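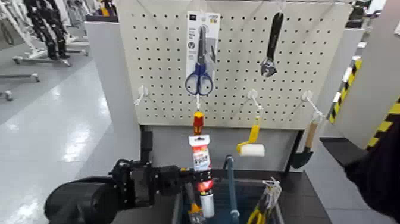
Prüfliste Hängestation, Versuchsreihe Hesinside (August)
Ausgefüllt von Divina Barredo, gegengelesen von Ramil Manalastas

1. Not-Halt gedrückt und wieder gelöst: in Ordnung
Bitte wirklich jeden Morgen, auch wenn am Abend vorher alles lief!

2. Haken an der Lochwand fest: in Ordnung
Die vier weißen unten habe ich alle von Hand nachgedrückt, einer saß vorher etwas locker.

3. Kabel am Handgelenk ohne Scheuerstellen: in Ordnung

4. Greifkraft für Blisterkarten: mit Bemerkung
Beim verpackten Schraubendreher bleiben wir bei Stufe 5. Mit Stufe 4 ist uns die Karte gern verrutscht, und dann findet das Loch den Haken nicht mehr (Ramil hat das sehr geduldig ausprobiert, vielen Dank dafür).

5. Geschwindigkeit beim Einhängen auf 50 Prozent: in Ordnung

6. Werkzeuge im grauen Behälter frei greifbar: mit Bemerkung
Lange Teile bitte nicht verkanten, sonst zählt der Fehlgriff in der Auswertung mit.

7. Gelb-schwarze Markierung an der Trennwand sauber: in Ordnung

8. Protokoll läuft mit: in Ordnung
Stand 2.782 Versuche, Sicherung liegt im Ordner Gindico.

Freigabe erteilt, 8:40 Uhr. D. B.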